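The Checklist Is Not the Safety

11 Sep 2019

By Regula Rüegg

I have now read the Celside guidance on arms working near people twice, and I still can't tell who it was written for. It has 266 numbered items. Item one says that a risk assessment shall be done. Item 266 says that the risk assessment shall be kept. Between them sits a great deal about signatures.

My own shop, Trilta, signed up to it last December. We make fixtures and do small handling jobs, and our customers like to see a certificate. So we filled in the forms, paid our fee and hung the thing by the door. I can't name one hazard we found because of it. We found two in the same month because Hubert Camenzind stood next to a cell for an afternoon and watched what people did with their hands.

Hubert thinks I am too hard on standards. He says a bad rule at least gets people into a room. Maybe so, but I have been in that room, and we spent most of the morning on the color of a floor line.

My main complaint is that the guidance treats the arm as the hazard and the part as an afterthought. Speed limits, force limits, stopping distance – all measured on a bare arm, or with a test weight bolted on. Very little is said about what happens when the arm stops dead and the thing in its fingers doesn't. A stop that is safe with a block of wood may be a poor one with anything open, hot or full.
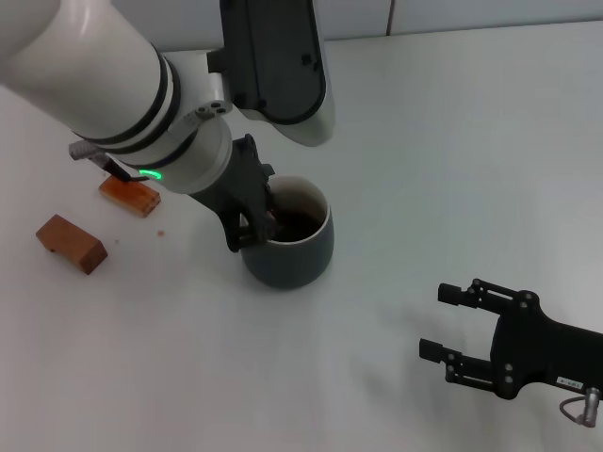 A written limit of 500 millimeters per second tells you nothing about that. It's a number somebody could agree on. I would trade it for one plain page that says: test with the real load, filled the way it will be filled, and hit the stop button at the worst point in the move. Then write down what spilled, dropped or swung. Do it again when the fingers are changed, and again when a second arm goes in beside the first, a case the guidance covers in a single footnote.

Fludeso will sell you software that does the paperwork for 699 a year. I sat through the demo. It fills in all the boxes very nicely, and it will let you fill them in for a machine you have never switched on.

We come up for renewal this winter. I expect we'll pay, as the customers still ask for it. The page of load tests is taped up next to the certificate, and it's the one I send new people to read first.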